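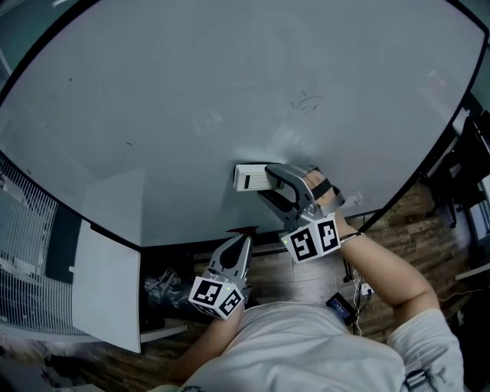

Colleen McKinnon has opinions about whiteboards. I found this out about two minutes into our first phone call, when I mentioned that ours at the office has gone kind of gray and she made a noise like I'd told her I never brush my teeth.

So I drove out to Prikavville to meet her properly. She runs Toltside, a shared workspace on the second floor of an old shoe store, and there is a whiteboard in every room people can rent (7 of them, if you include the one by the coffee machine, which she does). She has been taking care of them for 14 years.

"People think the board is worn out," she told me, pouring coffee into a mug with no handle. "Most of the time it's just dirty. They go over it with a dry eraser and the eraser is full of last month's ink. What do they think is going to happen?"

I admitted that I wash our eraser, um, never.

"Well, wash it! Or swap the pad if it's the kind that comes off. And don't bang it on the wall, I've had to repaint that wall."

Her routine is pretty simple. Dry eraser first, top to bottom, long strokes. Then a damp cloth, then a dry one. She does this on Friday afternoons once the last meeting lets out, and she likes having the radio on while she does it. I asked about those little black specks and smudges that stay behind no matter what you do, and she laughed.

"Those are the ones that get me out of bed. You write over the old mark with a fresh marker and wipe it while it's wet. It takes a lot of them off. Some of them you live with."

And doodles? Every whiteboard I have ever met has a doodle on it that somebody made during a long call. Colleen's rule is that a doodle gets to stay until Friday. There was one exception, a snail drawn by a tenant named Wekesa Biwott, who was working on a bus timetable for months and added to the shell whenever he got stuck. It stayed up through September. "By the end it had a chimney," she said.

Wekesa was in the building that day so I went and asked him. He was very serious about it. "The snail was part of the work," he said. "I had the north routes on one side and the snail on the other. When she cleaned it off I took a picture first."

Where Colleen gets really worked up is marker caps. She finds them under radiators, in plant pots, once in the sugar. The red ones go missing the most - she has no theory about that - and a red marker left open overnight is no good to anyone by morning. She keeps a jar of loose caps at the front desk and people come down and try them on their markers like shoes.

I asked if she'd ever thought about going over to screens. Somebody quoted her $3,000 for one room, she said, and she went straight back upstairs and cleaned a board.

I wiped ours down when I got home. It's still a bit gray in the corner, but I can read the phone list again.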